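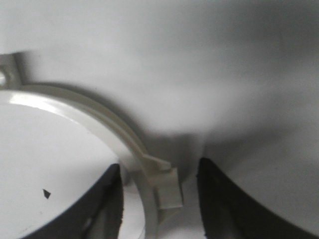 Cream plastic, slightly glossy.

Durness Joke Night: Questions We Keep Getting

Is it really open to everyone?
So the poster says. In practice the first 7 names on the sheet get a spot and the rest get to watch. Come early and bring your own pen.

How long should my joke be?
Shorter than you think. Jin-sol Woo reads every entry beforehand and stops at 500 words, punchline or no punchline.

Can I tell the one about the priest, the parrot and the ferry?
You can. We've heard it told with a rabbit, a plumber and somebody's mother-in-law, and I have yet to be convinced that the animal matters.

Mine is a true story. Does that help?
I doubt it's true. It happened to your cousin's neighbour, did it? It also happened to a bloke in Buten and a dentist in Clokoslow, in the same words.

Is the laugh meter accurate?
Na-rae Oh built it and says yes. It gave 845 to a coughing fit in November, so make of that what you will.

Are rude jokes allowed?
Toilet humour is fine. Cruelty dressed up as "just a joke" gets the microphone switched off.

What's the prize?
A voucher for the bakery, and your joke printed in the newsletter. The newsletter claims 2000 readers. I've asked to see the list.

When do entries close?
5th March, at the end of the evening. Late ones go in the drawer.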